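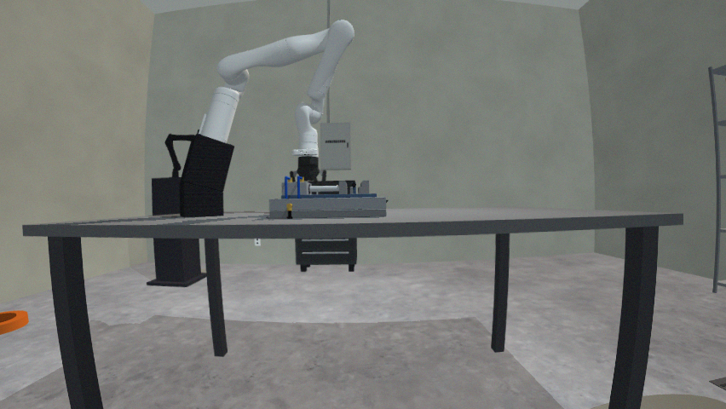
Search news Enter keyword Go

Zelten opens remote teaching sessions to trainees

By Zineb Ait Brahim | March
2 min read

Trainees at Zelten have started teaching a robot arm its work by remote control, using software from Dreltivari. They practice in a simulated workroom before they get time on real equipment. The simulated arm is white with a black gripper, and it reaches down to a fixture on a gray table, where a white cylinder lies on its side. An operator steers the arm with a hand controller, and the software records each move as a demonstration.

Each trainee gives five demonstrations of a task. Abdelkrim Kabbaj, who runs the course, said most people go too fast at first. "The robot learns your hesitations too," he said. "We ask them to stop, look and then move."
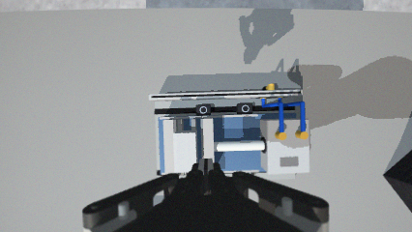 Operators can also work from a close view at the gripper, and Kabbaj wants them to use it for the last part of the approach. Small errors are easier to catch there. With the fingertips at the lower front of the fixture, the blue cavity and the white cylinder across it are straight ahead, and the operator can check the line before going on.

The course runs for two weeks. Zelten plans to offer it next at its Pernilmont site, with places for five trainees.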